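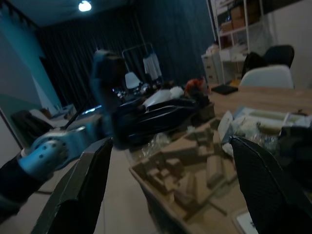
Two-arm cell, shared table: what are your house rules?

gripperfluff
We've got two arms working over one table, unpacking boxes, and I've been asked to write the house rules before September. So far I've got: one person on the stop button, speed capped at 200 mm/s whenever anyone's within reach, and nothing on the table that isn't part of the job. What am I missing?

Stokix_fan
Keep-out zones! Ours are drawn in software, so neither arm can go into the shared bit until the other has let go of it. Saved us loads of grief.

mossy1087
Don't agree, sorry. Zones are fine for stacking tins, but with unpacking you need both arms over the box at once, one holding and one pulling. Lock one out and you've paid for an arm to stand there. I'd go for a minimum gap between wrists and slow everything down.

Stokix_fan
And when the gap check lags? We had two wrists meet over a box at Gidholm and it took a fortnight to get the parts.

mossy1087
Fair, but that's a lag problem, so fix the lag.

tapeandstring
Can I stick up for the boring stuff? Crumpled paper and plastic wrap. Our rule is that wrap comes off the table before the next run, every time, as a loose bit round a finger ruins your whole afternoon. Also coats and chairs, ours stay 600 mm back from the table edge. People moan but they do it.

gripperfluff
Ooh, wrap wasn't on my list at all, adding it. Is 600 from a standard or did you pick it?

tapeandstring
Picked it! Please do your own risk assessment and don't quote me to an inspector.

oldrelay
What tapeandstring said. Write down who's allowed to change the speed cap as well. At Hollmann it was anyone with the password, so everyone.

gripperfluff
Ha, same here. Right, I'll post the draft once I've had a go at the gap versus zones bit.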